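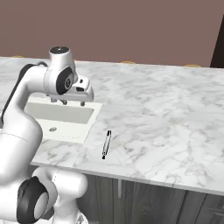 Kitchen scene, marble counter, arm over the sink. Pen is the target object.

Thread: Planner keeps rejecting grasps near the sink rim
Board: Motion planning and simulation

marl_offset
May 19, 2019
Running pick tasks in the Miah kitchen with Trutlow as the planner and the stock collision checker. Target is a pen lying on the counter beside the sink. Out of 3,181 planning requests, 1,861 came back with a valid path. Nearly all the rest fail with "start state in collision", and the reported pair is always the finger link and the counter mesh. In the viewer the fingers are open and just clear of the marble. I have checked the joint offsets twice. Any ideas before I start padding things with negative numbers?

quillback
What are you using for the counter's collision geometry? If it is the convex hull, the hull closes over the basin and you get a solid block where the sink should be. Any pose with the fingers below the rim plane will be flagged.

marl_offset
It's whatever the importer produced. I'll dump it.

marl_offset
OK, it is one hull. The slab and sink share a mesh, so the importer wrapped both. That explains the poses inside the basin. I also get failures with the fingertips above the rim, and a hull over the sink shouldn't reach that high.

tdewan
Is the faucet in the same mesh? If so the hull stretches from the top of the spout down to the edges of the slab, like a tent. Everything between the faucet and the counter edge is then "inside" the counter.

marl_offset
Faucet is in the same group. Ugh.

quillback
There you go. Run a convex decomposition on it. I use 40 pieces as the cap for kitchens and have never had to go higher.

brindle_k
Disagree with decomposition as the first step. It's slow to query and the pieces overlap at the rim, so you swap one false contact for several small ones. Split the mesh by hand: slab as four boxes around the opening, basin as five, faucet as a few capsules. Half an hour of work and the checker will be much faster.

quillback
Fine for one kitchen. The OP will want more than one layout sooner or later, and hand-built boxes don't scale. Overlap between pieces of the same static body makes no difference to the checker.

brindle_k
It makes a difference to the contact solver when the fingers touch two pieces at once. I have seen a pen shoot off a counter that way. Planning and contact are separate problems, but he's loading the same geometry for both.

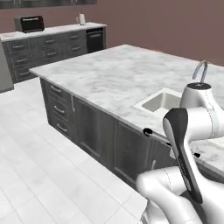
Does Trutlow allow separate collision geometry for planning and for physics?
Each link and static body can carry two geometry entries, and the planner reads the second one when it is present.

tdewan
I'd use that. Boxes for physics, decomposition for planning, with a small pad on the planning side only. Also check your self-collision matrix while you're in there. With the elbow folded the wrist housing gets close to the upper link, and the default matrix from Canel disables that pair. You'd be getting "valid" paths that are nothing of the kind.

marl_offset
Checked. The pair was disabled. I turned it back on and replayed the 1,861 good paths, and 39 of them now fail on self-collision. So thanks, I think.

brindle_k
Those would have been fun on hardware.

marl_offset
Went with split geometry. Boxes by hand for the slab and basin, decomposition for the planner. Start-state failures are gone on the seeds I've rerun so far. The full batch is still going. Planning time went up a bit -- I haven't profiled it.

quillback
Profile it with the broadphase cache on. It's off by default in the Fudevside build.

marl_offset
Which flag?

quillback
It's in the scene config, under checker. Reload the scene after you change it or it keeps the old value.

— Tharushi Dewan (tdewan) moved this thread to Collision Geometry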